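Pre-session gripper check, stamp task, filled in 30/05/2025
Team Prutatance, build bench 2

I do this list before every practice block and type my comments straight in, so forgive the rambling! Anything marked HOLD gets fixed before we log runs for the June round.

1. Jaw pads and linkages
OK. Pads close square on the stamp body and the bushings look fine to me. There's some scuffing on the pad block, which I'm calling cosmetic (argue with me if you like).

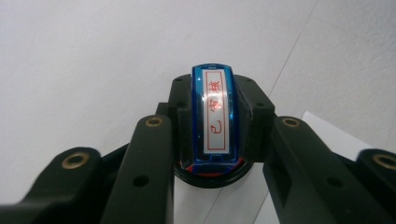 Laiba Orakzai

2. Grip height
OK with a comment. Please take the stamp by the middle of the case, label toward you. When we grab it too high it tips as soon as it meets the paper, and I've lost whole afternoons to that.

3. Ink pad and paper placement
OK. Pad off to the right, paper where the gripper can get to it without crossing over the pad. I'd still like a strip of tape for the paper corner, Unia brand if we have any left. 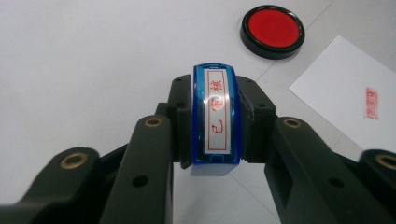
4. Cables
HOLD. Keep the slack up by the wrist, well away from the paper. The Dravex ties I asked for haven't shown up yet, so it's hook-and-loop for now. Also check that the power strip is outside the rail before anybody sits down.

5. Two-hand reach
OK. Pad side left, stamp side right, and both hands should be comfy with elbows down.
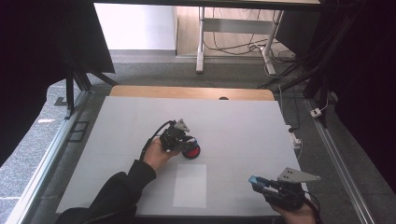
Both grippers at the board, paper between them

6. Open jaws and clear the table
OK. Open all the way, let go of everything, then look for stray ink before you lean on anything. The red stuff does not come out of sleeves (ask my gray hoodie). Run counter read 2324 at the start and 2429 when I packed up, so we're past the 2000 that Bellamy wanted!
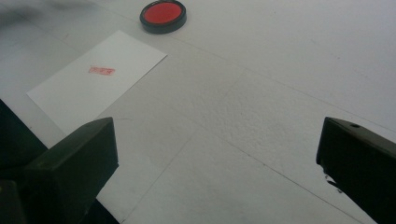 Bellamy: Nice going, but I'd put item 4 first on the list. A snagged cable worries me a lot more than a scuffed pad does. And can we add a line for screw tightness?

Sure, adding it as item 7, every 400 runs.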